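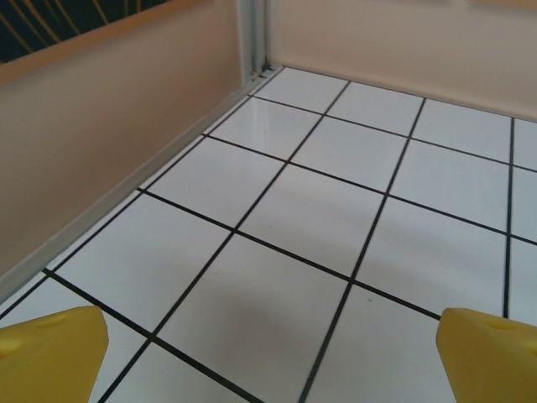 Glossy tile and the gray corner post.

June, started 9 a.m.

Gudora reprint, tone tests, continued from the last page of the old book (which is full, and somebody has put a mug on it).

Where we are: the original art for Gudora is gone, or at least the rights holder says it's gone, and I have asked twice and got the same sentence back twice. So we work from printed volumes. That means every gray on every page is a printed dot pattern that has spread a little into cheap paper, and we have to get it back to clean black and white before Grosport will make plates. 1,404 pages in total. The schedule Grosport sent over assumes all of it gets done with the new cleanup filter, nearly untouched by hand. I don't believe the schedule and would like this entry to say so before the results do.

What the filter is supposed to do: find the tone areas, work out line count and angle for each, throw away the damaged dots and lay down fresh ones. Line art is left alone. On the sales sheet it looks great. The sales sheet uses a page with one flat tone, a plain sky and a girl with white hair. I could fix that page in my lunch break.

Test set is 51 pages from the second volume, picked by Natália Machala and not by me, so that I can't be accused of choosing the ugly ones. She chose a few ugly ones anyway.

Run A, filter at default. Flat tones come out well, I'll give it that. School uniforms, night skies, the river in the opening chapter, all good. Dots round, edges sharp, no moiré at print size. Then you get to anything the artist scraped. He used a knife on his tones all the time, for steam and hair shine and light through trees, and the filter reads scraping as damage and politely heals it. The bathhouse pages have no steam left. The heroine has stopped crying in the funeral spread because the tear tracks were scraped out of a cheek tone. It's a very clean cheek.

Run B, repair strength turned down until the scraping survived. It did survive, along with most of the paper grain and the ghost of whatever is printed on the other side. Middle settings gave me a bit of both problems. I don't think there is a right number on that slider. The filter has no way of telling a knife mark from a bad scan and moving the slider doesn't teach it.

Run C, forced to 60 lines, which is what the loupe and the tone gauge say for nearly all the clothing. Better than letting it guess. Left to guess, it picked slightly different values for the same jacket in neighboring panels, and you see it at once when you flip between them. Forcing the count fixed the jacket. It also flattened the layered tones, where he stuck one sheet over another at an angle and the pattern you get is deliberate. Chapter 5 is full of those, all the dream pages. They came back as plain dark gray. Natália held the printout next to the old volume and said "well, it's gray," and went to get coffee.

Line art: the claim is that it's left alone. It is mostly left alone. Compare the eyelashes in the close-ups. Where a thin line crosses tone, it gets nibbled on one side, and a few of the really fine ones break. You won't notice on a tablet. You will notice on the larger trim size, and the larger trim size is the whole selling point of this edition.

Note to whoever reads this next: do not judge any of it on screen. I wasted most of the morning chasing moiré that was only the monitor. Zoom to full size or print it. The laser printer is good enough for checking dots as long as scaling is off, and the driver turns scaling back on after every restart, so check.

2:30 p.m. Call with Grosport. They like the samples. I asked which samples and they had the flat ones. Sent them the bathhouse and the funeral while we were still talking. Long pause, then the question of whether readers would really notice. My guess is that the people paying for a hardcover of a series this old are exactly the ones who own the old paperbacks and will put them side by side. That's a guess, I have no proof, but neither do they.

They also want to tease the edition with "a major Gudora announcement" at the end of the summer. I asked whether there was anything to announce besides the reprint. There isn't. Fans will read that wording as an anime, as they do every time, and then be angry at a perfectly decent book. I said my piece. It was noted, whatever that means.

Paper: the Pruncombe stock arrived, the cream one. Nice in the hand. Blacks sit a bit brown on it and the light tones fill in more than on the white. Pruncombe's spec sheet says gain is the same for both. My two proofs say otherwise, though they came off different batches of ink and I wouldn't hang anybody on that. Redo with the same ink before arguing with them.

Proposal, for Natália to pick apart:

Filter with forced line count for flat tones only. Masks drawn by hand around anything scraped or layered. Masked areas go through the old threshold method and get cleaned with the pen.

Eyelashes and other fine lines over tone: lift the line art to its own layer first, put it back on top after.

Whoever draws the masks has the old volume open on the desk. The scan is too muddy to tell what's scraping.

Natália's objection, fair: the masks are the slow part, and my plan moves the work around without removing much of it. Agreed. I would still like a real time per page instead of an opinion. She takes the dream pages, I take the bathhouse, both of us write down start and stop.

5:40 p.m. Bathhouse page one done with masks. Steam is back. The towel in the last panel has a seam down it where mask and filter meet, dots out of step with each other. Visible in print. Tried shifting the mask edge to follow a drawn line and the seam hides under the ink, so masks should end on line art wherever there is some. Where there isn't any, I don't know yet.

Left the proofs on the flat shelf under the gray board. Please don't stack anything on them, the cream ones mark.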